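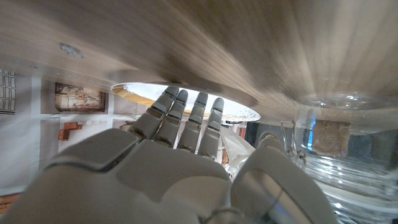 A white plate with a golden-yellow band along part of its rim.

FOR IMMEDIATE RELEASE

Vedthorpe to mark the anniversary of its first elected town council with a month of talks, readings and open doors

VEDTHORPE – Residents and visitors are warmly invited to spend a part of this November looking back at the vote that gave Vedthorpe its first elected council, and at the long and sometimes bad-tempered argument that came before it. The program has been put together by the Nastano Society for Local History with the support of the publishing house Gronari, and everything in it is free to attend.

Many people who grew up in Vedthorpe know the bare outline of the story. Until the vote, the town was run by appointed officials, most of whom lived elsewhere and visited when the roads allowed. A petition asking for an elected council gathered 956 signatures, a remarkable number for a place of that size, and the ballot that followed was decided by a margin of 391 votes. What is less well known is how close the whole thing came to being put off for another year, and how many families found themselves with relatives on both sides of the question.

The society has spent a good long while with the letters, meeting notes and newspaper clippings from that period, and has found them a great deal livelier than the official record would suggest. There are complaints about the cost of printing ballots, a running quarrel over whether the old grain hall was a suitable polling place, and a very polite letter from a shopkeeper who wished to vote early so as not to close at noon.

The anniversary program includes 18 events in all. Among them are 4 evening talks, each beginning at 7 p.m. in the old grain hall, which take up the petition, the campaign, the ballot itself and the first winter of the new council. There will also be afternoon readings from the letters, guided walks past the buildings that played a part in the story, and a session for schools in which students debate the question just as it was put to voters at the time – arguments against included.

Gronari will publish a companion book to go with the anniversary, bringing together a selection of the letters with short introductions and a map of the town as it was then. Copies will be on sale at every talk and in bookstores in Vedthorpe and the surrounding area.

The society is also asking for help. If your family has kept papers, photographs or simply a good story about the vote or the years just after it, the organizers would dearly like to hear from you. Items can be copied while you wait and taken straight home again, and stories can be recorded or written down, whichever you find more comfortable.

The talks do not need to be booked. Places on the walks are limited and can be reserved at the front desk of the Vedthorpe public library, where printed programs are also available. The grain hall has step-free access from the courtyard side, and doors open at 6:30 p.m. – coffee will be ready.

About the Nastano Society for Local History
The Nastano Society collects and shares the history of Vedthorpe and its neighboring villages. It holds an open archive morning every month and welcomes new members.

About Gronari
Gronari is an independent publisher of regional history and memoir. Its Heo series is devoted to letters and diaries.

Press inquiries and requests for review copies may be addressed to the Gronari press office.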